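Trail Difficulty Ratings Should Describe the Trail

Most outfitters rate a guided ride by the person expected to take it. "Beginner" and "family" tell a customer who the operator hopes will show up. They say little about grade, footing or water crossings. I think the practice should be dropped in favor of three measured values – length, total climb and steepest sustained grade – plus a plain note on the surface.

Take the loop at Idstead, sold as an easy outing. It is 8 miles long and climbs 742 feet, most of it in one section past the second gate. A fit adult who has never sat on a horse will manage it. A person with a bad knee may not, and the word "easy" gives that person no warning. The Kuruc loop is shorter, but it crosses loose rock on a side slope. It carries the same rating.

Ziad Hattar, who scheduled rides at Idstead for several seasons, argues that numbers scare off casual customers. I accept that some will book elsewhere. The alternative is a guide turning a group around halfway, with refunds to follow, and a horse that has done the worst part of the climb for no income.

The second objection is upkeep. Trails change. A washout in April can make a published rating wrong overnight, and a printed brochure can't be recalled. Wumpini Ankrah has suggested a 30-day review of each route, with the date of the last check shown beside the rating. That seems workable. It costs one guide one ride.
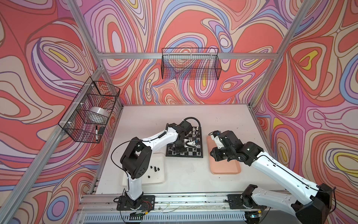
Ratings should also be posted where riders sign in, in a form that staff can change in under a minute. Software is optional. The supplies for a wipe-clean board fit in a black wire mesh basket like the one on the wall, with a roll of white tape, a black-capped marker and a small eraser. Tape marks the columns, and the marker carries the current figures and the date. If a section is closed, the guide who closed it writes that down before unsaddling. Riders should see the same entry the guides see, and should be able to switch routes at the desk without a fee.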